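Mumier Heten 2 Garment Handling Cell
Setup and care

The Heten 2 is a two-arm bench cell for hanging, sorting and picking up clothes. It ships as a white paneled enclosure, two arms with parallel-jaw grippers, a control box and a parts kit. Garments and hangers are not supplied.

Placing the cell
Stand the enclosure on a level bench and allow 600 mm of clearance on the operator side. Bolt the arm bases down before connecting power. Tighten each bolt in two passes, working diagonally.

Rail and stand
The metal rail takes most household hangers. Hang long items first and leave a gap between hooks wide enough for one jaw to pass. A freestanding clothes rack can be used inside the cell as well - place its feet flat on the floor panel, then re-teach the keep-out zone from the Saleck control panel.

Cable routing
Each gripper cable needs a slack loop at the wrist. Clip the cable along the arm and down to the shoulder, then jog the arm through its full reach at 20 percent speed. If the cable pulls tight at any point, park the arm and add slack at the wrist clip. A loop that catches on a hanger hook is too long.

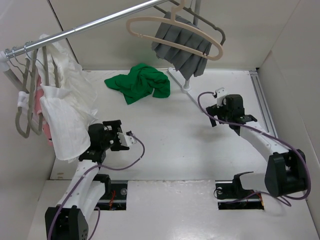 Re-clip any cable that has been removed, and repeat the jog test before returning the cell to automatic mode.

Routine care
Every 50 hours: wipe the jaws with a dry, lint-free cloth and check the finger screws.
Every 1,000 hours: replace the finger pads and inspect the gripper cables for wear at the wrist and shoulder.
Light scuffs on the floor panel do not affect operation. Replace the panel if the surface is rough enough to snag fabric.

Spare parts
Finger pads, cable clips, floor panels and the Babaei wrist cable set are sold separately. Cable sets ordered before April use the older connector and need an adapter.

Setup notes by Hanan Farah, Mumier service desk. Revised 13 Jan 2024.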